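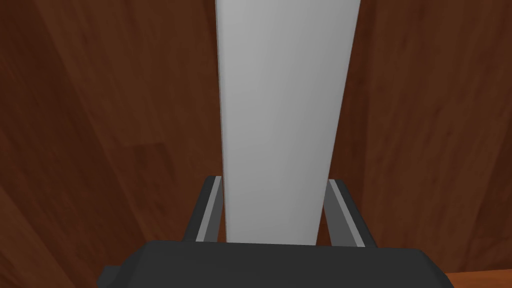

Rendering: dark gray gripper around the lower part of a tall, pale gray block.

Sedodik 389 Stability Storage Chamber
Manufacturer: Endovix
Item no. 1071
Availability: built to order
Price: on request

Overview

The Sedodik 389 is a refrigerated chamber for long-term stability samples of vaccines, biologics and other injectable products. It holds a fixed setpoint of 5 °C and is intended for quality control laboratories and contract manufacturers that store retained batches under documented conditions. Usable volume is 389 liters.

The chamber is not a general-purpose laboratory refrigerator. The setpoint is locked at the factory and can be changed only by a service technician, who issues a new calibration record at the same time. Customers who need a variable setpoint should ask about the Mets series.

Cooling and air circulation

Cooling is provided by two independent compressor circuits. One circuit carries the load while the other stands by, and the controller alternates them once a week to even out the wear. If the active circuit fails to hold temperature, the standby circuit starts and an alarm is logged. Defrosting runs on the idle evaporator only, so the storage space is not warmed during the cycle.

Air enters through the rear wall and returns at the floor. Leave a gap between the load and the rear wall. Solid trays should not be used, as they block the vertical flow and will invalidate the mapping report supplied with the unit.

Monitoring

A control sensor and a separate monitoring sensor are fitted as standard. The two are wired to different boards — a fault in the controller does not interrupt the temperature record. Readings are stored internally and can be exported as a plain text file or passed to a building management system through a dry contact and a network port.

User accounts have individual passwords. Door openings, alarm acknowledgments and changes to alarm delay are written to the audit trail with the user name.

Specifications

Setpoint: 5 °C, fixed
Usable volume: 389 liters
Shelves: 6, wire, height adjustable
Door: solid, self-closing, key lock
Refrigeration: dual circuit, air cooled
Alarm outputs: audible, visual, dry contact
Warranty: 5 years on compressors, 1 year on other parts

Supplied with the unit

Calibration certificate for both sensors, empty-chamber mapping report, installation protocol, two door keys and a printed manual. A loaded-chamber mapping study is available as a separate service and is carried out at the customer's site.

Installation

The unit must stand on a level floor with free air space at the back and sides. It should rest upright overnight after delivery before it is switched on. Allow the temperature to settle fully before loading product. Large batches should be pre-cooled — the chamber is sized for holding temperature and recovers slowly from a warm load.

Ordering and service

Quotations are prepared by Liis Ramanauskas at the Taltberg office. State the supply voltage, the width of the narrowest doorway on the delivery route and whether on-site qualification is required. Lead time is confirmed with the quotation.

Service contracts and spare parts: Iestyn Landeg. Orders for door gaskets and replacement sensors received by noon on Tuesday ship the same week.

Related items: Mets variable-setpoint chambers, wire shelf sets, replacement monitoring sensors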